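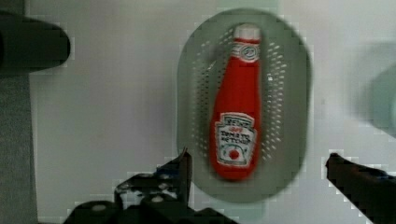 Re: Ketchup upside down or right side up (and what do you put under it?)

Hi all,

Catching up on the list with my coffee, and I have opinions on this one! First the bit I'm answering, for anyone who deleted it:

> We're redoing the tables at the Griltivham lunch room this
> November and I'm trying to get the condiments under control.
> Right now the bottles stand straight on the tabletop and by
> 2 in the afternoon there's a sticky ring under every one. I've
> tried paper coasters (they glue themselves on) and a wire
> caddy (it tips when people grab the mustard). Does anybody
> use trays? And do you let people leave the bottle lying down?
> My other half says a bottle on its side is a leak waiting to
> happen.

Trays, yes, absolutely. We switched at Sturkach a while back and I would not go back to bare tables if you paid me. The ones I like are the long oval kind with holes through the middle and a smooth flat rim all the way around. Ours are a sort of gray-green, the holes run in curved rows along the two long sides, and a regular bottle of Heinz laid lengthwise sits in between like it was measured for it. I love how that red looks against the green, too – it's a small thing but on a pale table it cheers the whole place up.

Now, the lying down question. I'm on the side of lying down, as long as the cap is snapped shut, and that's the whole trick. A bottle on its side can't get knocked over by somebody's elbow, and when it's getting low the ketchup is already partway to the neck so you don't get the shaking and slapping and the big splat. The leaks I've had were all from caps with dried gunk in the hinge. Wipe the cap with a hot cloth at closing, run your thumb over the lid, done. If it won't click, swap the cap or finish that bottle in the kitchen (meatloaf!).

The holes are a mixed blessing and I should say so before you order a pile of them. Crumbs go straight through, so you do have to lift the tray and wipe underneath. I do it every time I clear a table and it takes no time, but if your crew is the type to wipe around things, you'll find a little crumb oval under there by the end of the week. Solid trays hide less and hold more mess. Pick your poison. Ours get scrubbed in the sink with an old dish brush, the holes especially, since ketchup dries in there like cement.

On where to get them: I bought my first batch from Bandis when they were clearing out their table stuff, and the second from Fontana. The Fontana ones had a thicker rim and I think they sit flatter, but the Bandis ones were cheaper and I can't say the customers ever noticed. We seat 200 on a busy lunch and I've got plenty of spares in the back, so if you want to try a couple before you commit, write me off list and I'll mail you two.

One more thing, about the wire caddy. Don't throw it out! Mine holds straws and napkins by the register now, and it doesn't tip because nobody is yanking a mustard bottle out of it.

I'd also love to hear what the rest of you do about mustard, by the way. The squeeze bottles we get are too fat to share a tray with the ketchup and I've been putting them on saucers, and I'm not proud of it.

Back to the dishes,

the Sturkach lunch counter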